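Plokuvthorpe open day: was it worth the trip?
Posted 2025-02-09

The leaflet promised "a morning that will change how you think about wood". I paid 11 pounds, parked in a field and came away thinking about wood much as before.

The Sindine works makes kitchen boards and worktops. Archie Swanson led our group and told us they turn out 2315 boards a month, a figure he gave twice and would not break down when I asked how many get sent back.

He was better on the timber itself. Maple is dearer than beech, he said, and lasts longer. Perhaps – but he does sell it. 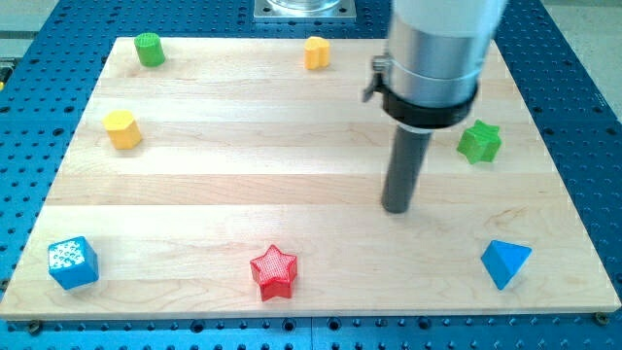 The drying room

Khrystyna-Mariia Stetsiuk took over for this bit and I warmed to her at once. Planks sit in here for 46 days, and she admitted that a few still warp. Pale maple with knots in it goes for less, though she likes it best. So do I, and I couldn't find any in the shop.

The shop and café

Small boards start at 38 pounds. The oil they push at the till, Hurnimia, smelled to me like any other oil. Tea was fine, the scones were not. The next open day is in October and I'd want the café sorted before paying again.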